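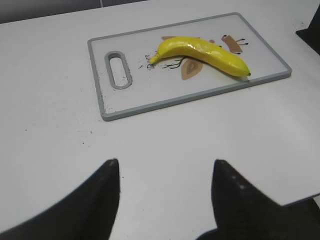

*The white board with the gray rim, on the white table.*

From: Leena Harju
To: Dida Street kitchen list
Date: Wednesday, January 12, 2022
Subject: Re: [dida-kitchen] Onions, smell of, and what to do

Hello all,

I've been meaning to answer Ibsa since his message came in, and then we had people over, and then there was soup. His message is quoted in pieces so that those of you who delete everything on arrival (Liesbeth, I know you do) can follow along.

> Ibsa Hailu wrote:
>
> I have finally made my mother's stew the way she makes it, which begins
> with 3 kilos of red onions, chopped fine and cooked down dry before any
> fat goes near them. It was very good. The trouble is that everything I
> own now smells of it. My hands, my knife, my coat, which was in another
> room with the door shut. I cut an apple on Sunday and it tasted like the
> stew.

First of all, congratulations. Three kilos is a serious quantity of onion for a man who wrote to this list in November to ask if garlic powder and garlic salt were the same thing.

The coat I can help with. Hang it outside overnight, and next time put it in a closed closet or in somebody else's apartment. Wool holds on to cooking the way a small town holds on to gossip. Don't spray it with anything. I did that once with a scarf, and for the rest of the winter I smelled like a stew that had been to a department store.

> My question is about the cutting board. I have one board, wood, and it
> was a present from Mekdes, so I can't throw it out. I have washed it
> with dish soap four times. Should I bleach it? Should I boil it?

Please don't boil it. I have boiled a board. It went into the pot flat and dried into something closer to a saddle, and for a year every tomato I put on it rolled toward the window. A long soak in the sink is the same crime done slowly.

What I do with a smelly wooden board:

- Throw a good handful of coarse salt on it.
- Cut a lemon in half and scrub with the cut side, leaning on it, until the salt has gone gray and unpleasant.
- Leave it alone for ten minutes.
- Rinse fast with hot water, both sides, even if you only used one. Wetting one side is how you get the saddle.
- Stand it on its edge to dry, with air on both faces. Flat on the counter is no good, and neither is leaning it against the back of the faucet, where it will sit in its own puddle all night.

If it still smells, do the same with baking soda and a little water. If it still smells after that, cut more onions on it and make peace.

Once it's dry, give it some food-grade mineral oil. Wipe on more than seems decent, leave it overnight, and wipe off what's left. Olive oil will do the job for a while, and then it will go rancid and you'll be writing to us again with a worse question.

> Tsehay says I should have a separate board for onions and garlic and
> that "everybody knows this." I did not know this.

Tsehay is right, though I'd have let you have your moment with the stew first. The everybody in question is Tsehay and her aunts.

I keep 2 boards out and have for years. The wooden one gets bread, fruit, cheese, and herbs if I'm feeling fond of it. The plastic one gets onions, garlic, raw chicken, fish and chili, with a hard scrub in between, and the chicken always goes last. Plastic has its own troubles. It gets scored up over time and the cuts hold color, so anyone who works with turmeric should choose a board they aren't sentimental about. But most plastic boards can go in the dishwasher, and you can be rude to them. You can't be rude to a present from Mekdes.

If you're buying one, I'd want:

1. Some weight. The thin bendy sheets are fine for tipping chopped things into a pot and hopeless for the chopping itself.
2. A rim, if you cut anything that runs. I've cleaned enough tomato out of my cutlery drawer.
3. A hole or slot to hang it by. Mine lived behind the toaster for years and collected crumbs like a museum.
4. Enough length for your longest knife, or you'll spend your life chopping with the tip hanging over the side.

Put a damp dish towel under whatever you get. A board that slides is how people meet the night staff at the clinic. The little rubber feet some of them come with work nicely until they fall off.

> Also is there a trick for the crying? I tried the thing with bread in
> the mouth. I ate the bread.

Of course you ate the bread. So does everyone.

I've tried the bread, the candle, the wooden spoon between the teeth, and the swimming goggles. The goggles work. They also leave a ring around each eye that lasts through dinner, and my husband took a photograph that he still finds reasons to show people. For ordinary use I'd say put the onions in the fridge for an hour beforehand and sharpen your knife. A dull knife crushes the onion and sends more of it up at you. I take mine to the man at Kavham twice a year. He looks at the edge, then at me, and asks if I've been opening paint with it. I have not been opening paint with it. I opened one can of paint with it.

Leave the root end on until the very last. And for three kilos, open a window and cut them in batches, with a rest between. You could also invite someone over and hand them a knife, which is what I believe your mother did, and why you remember the stew so fondly and the onions so little.

> Finally, do I have to cook them dry? It took almost 2 hours and I stood
> there the whole time.

Here I'm out of my depth and will leave it to Tsehay, who has opinions. My own guess is that yes, you do, and that the standing there is part of the recipe. You can probably go lower and slower with the lid on to start, and you can sit on a stool. My grandmother had a stool for onions and a different, worse stool for jam.

For your hands, rub them on the stainless steel faucet under cold water. I've never heard an explanation for this that I believed, and Liesbeth says it does nothing at all, but I do it every time and then go around offering people my fingers to smell. So far the vote is split.

Two bits of list business while I have you.

Liesbeth Goossens is still collecting recipes for the spring booklet. She has 67, and a great many of them are lentils. She'd be grateful for a dessert, a fish, or anything green. She would also like people to stop writing "cook until done." Send them to her directly, in the body of the message, and please don't send photographs of handwritten cards taken in the dark. She got one of those last week and believes it's either a pound cake or a marinade.

And the big steel pot is missing again. It was last seen going up the stairs at Dantas with someone who said they'd have it back by the weekend, without saying which weekend. If it's on top of your fridge with mail in it, you know who you are.

Ibsa, if you make the stew again, I own several containers with lids that fit, and I'm home most evenings.

Leena

P.S. Mekdes, if you're reading this: the board is fine. He's taking very good care of it. What did you oil it with when you gave it to him? Mine has never had that shine, and I've been through two bottles.

--
dida-kitchen: food, pots, complaints
To leave the list, write to Tsehay Ayele – she'll ask you why.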